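4. Notice Periods and Shift Changes in Contract Packing

4.1 Setting and sample

The analysis in this section draws on scheduling records from two contract packing firms, Plirbridge and Joddale, both of which hire hourly staff directly and do not use temp agencies on the packing floor. Plirbridge runs a single building in Dustville. Joddale's building in Meredith is larger and has a night shift. Each firm posts a weekly schedule, and each allows supervisors to change that schedule after posting. The firms differ in one respect that matters for what follows: Joddale pays a flat premium when a shift is changed inside the notice window, and Plirbridge does not.

The pooled file contains 1,083 workers who appear on at least one posted schedule. Workers on leave for the entire period were removed before the file reached us. We also have survey responses from 355 of these workers, collected by Elin Gethin at shift change, mostly between 2 p.m. and 3 p.m. Night staff in Meredith are therefore underrepresented in the survey, though they are fully covered in the scheduling records. Where the two sources disagree we rely on the records and say so.

4.2 Defining a late change

Earlier work on unstable scheduling usually measures instability as the week-to-week variation in hours. That measure is easy to compute from payroll, but it treats a worker who asked for fewer hours the same as a worker who was sent home. We use the posted schedule as the reference point. A late change is any cancellation, shortening, extension, or move of a shift that is entered after the schedule has been posted and that was not requested by the worker. Swaps between coworkers are excluded, even when a supervisor proposed them. This last choice was debated between the coders. Osian Mostyn, who coded the Plirbridge file, argued that a swap proposed by a supervisor is often hard to refuse, and the survey comments give him some support. The records do not show who spoke first, however, and we could not apply the distinction evenly across both firms.

Extensions raise a separate problem. At both sites a shift may run past its posted end while a line is cleared, and supervisors differ in whether they enter the extra minutes as a schedule change or simply let the time clock record them. We count an extension as a late change only if it appears in the scheduling system. The result is an undercount of unknown size, and we expect it to be larger at Joddale, where entering the change triggers the premium.

4.3 Reasons recorded for late changes

Supervisors must pick a reason from a menu when they alter a posted shift. The menus are not identical. After merging categories, four reasons remain: customer order moved, inbound material short or unusable, equipment stoppage, and staffing. A fifth category, "other," was dropped from the breakdown but kept in all totals.

The category for inbound material needs a short note. It covers late trucks, wrong quantities, and packaging stock that arrives in a condition that keeps it off the line, such as corrugated boxes with torn ends or split outer paper (Figure 4). Supervisors told us that such stock is normally sorted by hand, and that the sorting work goes to whoever is already on shift. Workers scheduled for later in the day are the ones whose start times move. A single material problem can therefore lengthen one group's shift and shorten another's, and it will show up in the file as two kinds of late change with the same reason code.

We checked a random draw of 500 change entries against the supervisors' free-text notes. Agreement was high for equipment and order changes. It was weaker for staffing, which seems to be used as a default when more than one reason applies. For that reason we do not interpret differences in the staffing category between the two firms.

4.4 The premium and the timing of changes

If the premium discourages late changes, we would expect Joddale supervisors to make fewer of them, or to make them earlier. The records are more consistent with the second pattern. Changes at Joddale cluster just before the notice window opens, while changes at Plirbridge are spread fairly evenly up to the start of the shift. The overall rate of changes per posted shift does not differ much between the firms once night shifts are set aside.

For workers, earlier notice of a change still has value. Survey respondents in Meredith were less likely to report a missed childcare arrangement or a wasted trip to the site. They were no less likely to report that their weekly pay was hard to predict, and several wrote that a canceled shift costs the same whether they hear about it in the morning or at the door.

Two cautions apply. The premium was adopted in May, before our records begin, so there is no baseline for Joddale without it. The firms also serve different customers, and a packer with steadier orders has less need to move shifts around in the first place. We adjust for order volume where we can — both firms supplied it by week — but weekly totals hide the swings within a week that drive most same-day decisions.

Figure 4. Corrugated box with a torn end and a split along the fold.
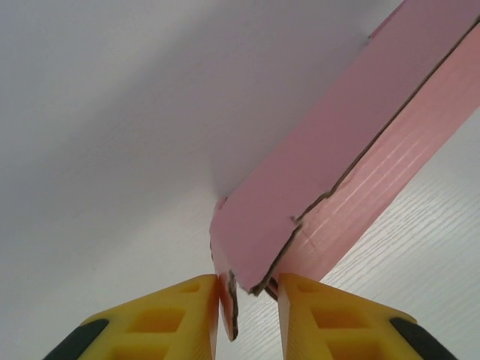 Order volume enters the models as a weekly count scaled by site, with a separate term for the week before. Dropping the lagged term leaves the timing result unchanged and slightly widens the interval on the rate of late changes. We retain it in all later tables so that the estimates for the two firms can be read side by side.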